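We use cookies to remember your settings. Accept | Manage

# Hutamero Tide Gauge Readings

Hourly water levels from 4 harbour gauges, transcribed from the paper logbooks of the Ilwood station. The set holds 524 logbook pages. Release date: 2019-10-23.

## Contents

- levels.csv — station, time, level in millimetres
- pages.csv — page number, logbook, condition
- notes.txt — remarks copied from the margins

Times are in GMT all year. Levels are given above the local gauge zero, which was moved once, in March 2000. Earlier values have not been corrected.

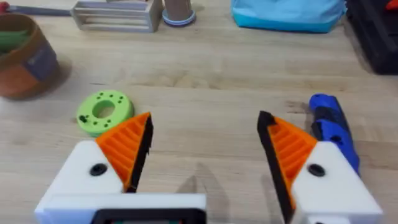
Missing hours are left blank. A value of 0 is a true reading. Where two entries exist for the same hour, the later one is kept and the earlier one goes into notes.txt.

## Known problems

Skov gauge: 46 pages have water damage and were typed by one person only. All other pages were typed twice and compared. Brendura gauge: the float stuck at low water on several days — filter on flag = 2.

## Licence

CC BY 4.0.

Comments (3)

tidewatcher: Is the offset for the gauge zero listed anywhere?

mudlark_h: Top of notes.txt, second line.

pkt: levels.csv opens with the wrong separator in my spreadsheet. Semicolon works.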